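Reshelving thread. We moved the reading room's fiction from four bays into three and I kept notes, mostly on labels, glue and spine wear. Posting them for anyone running a small lending collection. Long.

Starting point: fiction was shelved by surname, but only on paper. Years of returns going back into whichever gap was nearest had left the M to P run in no order at all. Total stock in the building is a little under 3000, fiction being the largest part.

Shelving is Skotness, the older pattern with the pressed steel uprights. Shelf pitch adjusts in 2 cm steps. Anyone who has the newer pattern: the clips don't interchange, and the old ones are no longer sold.

We set the pitch for ordinary paperback height plus a finger's clearance. Large-format paperbacks then don't fit upright, so they go on the bottom shelf of each bay as a separate run. This breaks the alphabet. A shelf marker at the end of each run deals with it well enough.

Load. Fiction paperbacks are light and the shelves don't care. The art books are another matter and have gone on the fixed shelf at the base, where the upright takes the weight directly.

Packing density: leave a hand's width free on every shelf. A full shelf means people hook a finger over the head of the spine and pull, and the head is the first part to tear. Of the books withdrawn for repair this month, most had gone at exactly that point.

Under-filled is also bad. Books lean, the block skews, and a skewed block doesn't come back on its own. One bookend per shelf, pushed up firmly. The Broto ones with the cork base stay put. The plain steel ones slide.

Spine labels next. Ours are Nowakowski matt paper, 125 to a roll, three-letter surname code. They go on the lower part of the spine, bottom edge level with a strip of card cut as a gauge. By eye they wander upwards over the course of an afternoon.

Where the author's name runs right to the foot of the spine, our label covers part of it. I've stopped worrying about this. The code does the same job, and the title stays readable, which is what people scan for after they've found the right bay.

Exception: if the label would cover the whole surname, it moves up to the first clear area. We had a short argument about it on Saturday. Yusri Majimbun wanted one fixed height for everything. He has a point about sorting speed, but he wasn't the one answering "which Mitchell is this" at the desk.

Adhesive: the label glue holds well on plain card covers and laminated ones. It fails on cloth. For cloth spines we use a slip inside the front board and accept that it isn't visible on the shelf.

Label residue. Warm air for a few seconds, then lift from one corner at a low angle. Steep angle takes the ink with it. Whatever glue remains comes off with a crepe eraser. No solvents on anything with a printed spine, please. I've seen the results. 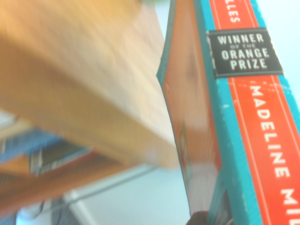
Prize stickers are the recurring question. Policy until now was to remove all of them, on the grounds that they clutter the spine and lift at the corners. I've reversed this for any that are sitting flat. The black Orange Prize one has pale scratches at the corners and is set at a slight angle, and I'd still leave it alone: it clears the author's name, and peeling it risks the orange band for no gain. Readers ask for prize winners more than I expected, so it's also doing some work.

Wear on coloured spines. Saturated borders show white where the surface has rubbed through, usually low down, from being slid in and out. It's cosmetic. We don't touch it up. Felt-tip on a rubbed edge never matches and it bleeds if the cover is handled with damp hands.

Repairs that we do carry out: torn spine heads, loose single leaves, split hinges. Beteler paste, thin coat, waxed paper either side, overnight under a board. A thick coat cockles the page and you can't undo it.

Time taken, for planning: about a day per bay with two people, including labels. One person shelving and one labelling is faster than both doing both. Swap at lunch or the labeller's gauge hand gives up.

Still to do: crime, which has its own bays and its own problems, and the box of donations under the window. Crime has the omnibus editions. If anyone has found a bookend that will hold those upright, send me the model number.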